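**FOR IMMEDIATE RELEASE**

Lelthorpe, Wednesday, February 18, 2026

# Manninen opens orders for the Clanard basket set and a small guide to the tidy shared desk

Manninen, the home and office storage company from Lelthorpe, today opens orders for Clanard, a set of two woven baskets for people who work, eat and keep their small things at the same table. With every set comes a printed guide of 92 pages, which explains our method of sorting a desk by handwritten labels.
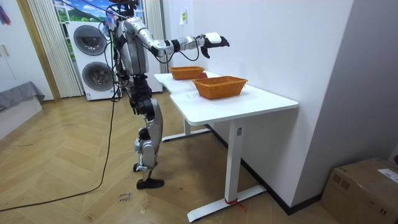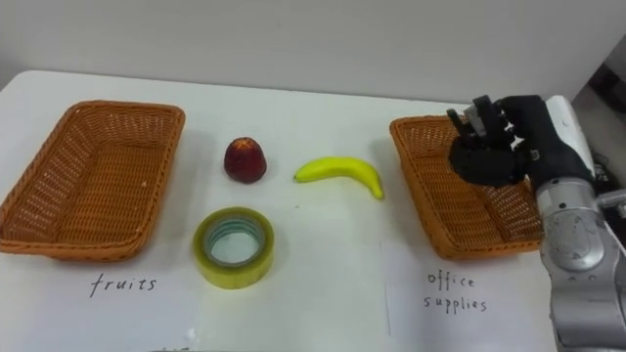 *Two woven baskets on a white tabletop.*

## PRODUCT NEWS: DESK AND TABLE STORAGE

Many desks today have two jobs. In the morning it is a place for work, at noon it is a place for lunch, and in the afternoon it is both. A banana lies beside the stapler and the pens go under the napkin. Clanard was made for this kind of table. One basket takes what you eat, the other takes what you work with, and the middle of the table stays free.

Both baskets in the set have an open top, so that the contents can be seen from a chair. We were asked many times for a lid. We tried it during the summer and we decided against it, as people in our test offices put the lid on the desk and then put other things on the lid.

"A basket without a name becomes a place for everything," says Vilja Kiiskinen, product manager at Manninen. "When I visited our customers I saw very beautiful baskets with receipts, keys and one old orange in them. So we began to write the name of the contents on paper and to put the paper in front of the basket. It is a simple thing, but I noticed that guests also followed it, without any explanation from us."

The guide recommends to write the labels by hand, in lowercase letters, directly on a sheet of plain paper laid on the table. "fruits" and "office supplies" are the pair with which the guide begins. Other pairs in the guide are "mail in" and "mail out", "cables" and "batteries", and for families "homework" and "snacks". A printed label is also fine, but it takes longer to change, and in the first weeks most people change their labels several times.

### How the sorting is done

The guide describes a short routine for the end of the day:

1. Move everything loose to the middle of the table, between the baskets.
2. Take one thing at a time and read the label before you put it down.
3. If a thing belongs to neither basket, it leaves the table.
4. Fruit which is soft goes to the kitchen the same evening.

We advise to begin with both baskets empty. It is tempting to leave in the basket what was already there, but then the old order stays.

### Tested in Rasitz

Before the launch, the baskets and the routine were used in shared offices in Rasitz, starting in August. In total 700 people took part, and 600 of them sent back the questionnaire at the end. The most frequent request was for a longer chapter on shared tables, where several persons use the same baskets - this chapter is now the longest one in the guide. The second request concerned crumbs. For daily care the baskets can be turned over and tapped, and then cleaned with a soft dry brush. They should not be put in the dishwasher.

### Availability

The first production is 920 sets. Orders are accepted from today in the Manninen shop in Lelthorpe and by mail order. Clanard is sold only as a pair, together with the guide. A single replacement basket can be ordered later by customers who already have a set.

Retailers who want to show the set in their store may ask for a display copy of the guide. Please mention the name of the store and the person who will receive the package.

**About Manninen**

Manninen designs baskets, trays and shelves for homes and small offices. The company is located in Lelthorpe and has a second workroom in Rasitz.

**Press contact**

Vilja Kiiskinen
Product manager, Manninen, Lelthorpe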